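로봇 핸드 교체 비교: 천·비닐류 파지에서 다지 핸드와 2지 평행 그리퍼 중 어느 쪽이 나은가요

분류: 그리퍼/엔드이펙터
태그: 다지핸드, 텔레오퍼레이션, 헤드카메라, 파지평가, 변형물체

질문
작성자: Fiona Lennox

가정 환경 정리 작업용으로 엔드이펙터를 비교 중입니다. 후보는 현재 장착된 다지 핸드와 Bramlow 2지 평행 그리퍼입니다. 팔과 상위 제어기(Prorkex)는 그대로 두고 말단만 바꿔서 같은 작업을 반복했습니다.

작업 정의는 단순합니다. 침대 옆 바닥의 바구니와 회색 천 표면 사이에서 물건을 옮깁니다. 물건은 성질이 다른 것으로 골랐습니다. 형태가 잡힌 원통형 하나, 눌리면 모양이 변하는 노란색 묶음 하나가 주 대상입니다. 조작은 텔레오퍼레이션이고, 조작자는 헤드 카메라 영상만 봅니다.
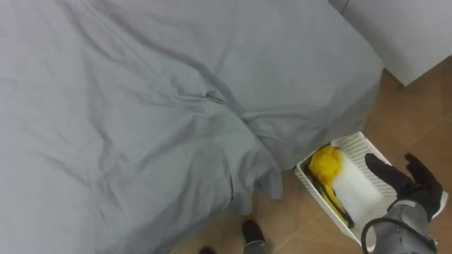 바구니 접근 자세. 다지 핸드, 손가락을 편 상태.

조건별로 80회씩 돌렸고 물건 배치는 매번 조금씩 바꿨습니다. 원통형은 두 말단의 차이가 거의 없습니다. 문제는 노란색 묶음입니다.

평행 그리퍼는 묶음의 잘록한 부분을 물면 잘 들고, 불룩한 부분을 물면 표면만 집고 본체가 빠집니다. 실패 양상이 명확해서 로그만 봐도 구분이 됩니다. 다지 핸드는 들어 올리는 것까지는 되는데, 엄지가 먼저 닿으면서 묶음이 밀리거나 돌아갑니다. 손가락이 닫히는 시점에는 이미 목표 위치에서 벗어나 있습니다. 조작자가 손목을 돌려 보정하면 잡히지만 시간이 늘어납니다.

궁금한 점입니다.

1) 엄지 선접촉으로 물체가 밀리는 현상은 핸드 자체의 한계입니까, 닫힘 순서 설정으로 해결됩니까?
2) 헤드 카메라만으로 엄지와 물체 사이 거리를 판단하는 것이 현실적입니까? 손목 카메라를 추가해야 합니까?
3) 바구니 안에서 꺼낼 때 손등 쪽이 테두리에 걸리는 경우가 있습니다. 접근 각도로 피하는 것이 일반적입니까?

제어 주기, 통신 지연은 두 조건에서 동일합니다. 손가락 위치 명령만 사용하고 전류 제한은 기본값입니다.

답변 1
작성자: Gisela Zapata
채택된 답변

질문 순서대로 씁니다.

1) 닫힘 순서 문제일 가능성이 높습니다. 모든 손가락에 같은 보간 시간을 주면 이동 거리가 짧은 엄지가 먼저 접촉합니다. 단단하고 무거운 물체는 엄지가 먼저 닿아도 버티는데, 가벼운 묶음은 천 위에서 그대로 미끄러집니다.

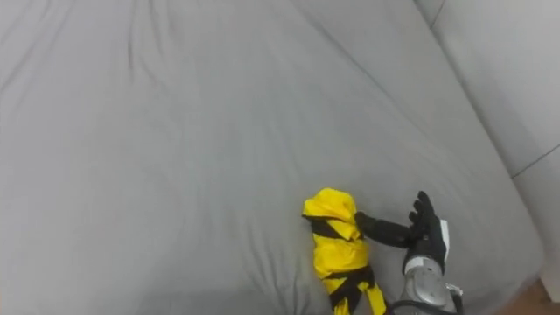
제가 쓰는 설정은 두 단계입니다. 먼저 엄지를 대립 위치로 돌려 두고 굴곡은 하지 않습니다. 그다음 나머지 손가락을 먼저 감고, 반대편 접촉이 생긴 뒤에 엄지를 굴곡시킵니다. 접촉 판정은 촉각 센서가 없어도 모터 전류 상승으로 대략 됩니다. 다만 변형 물체는 전류가 완만하게 올라가므로 임계값을 단단한 물체 기준으로 잡으면 늦게 걸립니다. 물체별로 임계값을 나누기 어려우면 전류 절대값 말고 위치 오차의 변화율을 보십시오.

반대로 엄지를 고정된 벽으로 쓰는 방법도 있습니다. 엄지를 옆면에 댄 채 멈추고, 손 전체를 물체 쪽으로 밀지 않은 상태에서 손가락만 감습니다. 이 경우 손목 위치 유지 강성이 낮으면 효과가 없습니다.

2) 판단은 되지만 방향에 따라 다릅니다. 헤드 카메라 기준 좌우 간격은 잘 보이고, 시선 방향 간격은 거의 안 보입니다. 엄지와 물체의 간격이 화면에서 가로로 벌어지도록 손 방향을 잡으면 단안 영상으로도 충분합니다. 손등이 카메라를 향하면 손가락이 접촉점을 가려서 어떤 해상도로도 해결되지 않습니다.

손목 카메라는 바구니 안쪽 작업에만 효과가 컸습니다. 평평한 면 위에서는 달기 전과 차이가 작았고, 케이블이 하나 늘어난 만큼 손목 회전 범위를 줄여야 했습니다. 카메라 브래킷을 달기 전에 전완 케이블의 여유 길이부터 확인하십시오. 회전 끝단에서 당겨지면 영상이 먼저 끊깁니다.

3) 접근 각도로 피합니다. 테두리와 나란한 방향으로 손날을 세워 넣고, 바구니 안에서 손목을 돌리는 동작은 넣지 않습니다. 회전은 밖에서 끝내십시오. 물체가 벽에 붙어 있으면 한 번 가운데로 끌어낸 다음 잡는 편이 빠릅니다. 이 끌어내기 동작을 실패로 집계하면 다지 핸드 점수가 부당하게 낮아지니 집계 기준도 같이 적어 두는 것이 좋습니다.

비교 결론에 대해서는, 묶음처럼 잘록한 곳이 정해져 있는 물체만 다룬다면 평행 그리퍼가 낫습니다. 제어 변수가 적고 실패 분류도 쉽습니다. 물체 종류가 계속 늘어날 예정이면 다지 핸드를 유지하고 닫힘 순서에 시간을 쓰는 쪽을 권합니다.

답변 1에 대한 댓글

Fiona Lennox: 보간 시간을 확인했더니 전 손가락 동일값이었습니다. 엄지 굴곡을 3단계로 늦춰서 다시 측정하겠습니다. 위치 오차 변화율은 필터를 어느 정도 거는지요?

Gisela Zapata: 샘플 4개 이동평균입니다. 그 이상 걸면 접촉 검출이 눈에 띄게 늦어집니다.

Fiona Lennox: 적용했습니다. 밀림은 줄었고, 묶음이 세로축으로 도는 현상은 남아 있습니다.

Gisela Zapata: 그러면 엄지와 검지가 마주 보는 선이 묶음 중심을 벗어난 것입니다. 손목을 낮추거나, 대립 각도를 조정해서 중심선에 맞추십시오.

답변 2
작성자: wudance_user

그냥 평행 그리퍼 쓰세요. 저희는 Wudance 손가락 패드에 실리콘 붙여서 천이고 비닐이고 다 집습니다. 다지 핸드는 유지보수 시간이 더 듭니다.

댓글

Fiona Lennox: 패드 두께와 경도를 알 수 있을까요?

wudance_user: 두께 3mm입니다. 경도는 모릅니다.

답변 3
작성자: Jafarzadeh 사용자 모임

답변 1에 동의하고 측정 방법만 보탭니다. 두 말단을 비교할 때 성공률만 적으면 조작자 숙련도가 섞입니다. 첫 접촉부터 들어 올리기까지의 시간, 재시도 횟수를 따로 기록하십시오. 말단 순서도 섞어야 합니다. 한쪽을 전부 끝내고 다른 쪽을 하면 나중에 한 쪽이 유리하게 나옵니다.

시작 자세도 고정해야 합니다. 손가락을 편 정도가 매번 다르면 닫힘 시간 비교가 의미 없습니다. 저희는 시작 명령에 편 자세를 포함시켜 두고, 도달 확인 후에만 타이머가 돌게 합니다.

천 표면은 주름 상태에 따라 마찰이 달라지니 시험 사이에 한 번 펴는지, 그대로 두는지도 정해 두십시오.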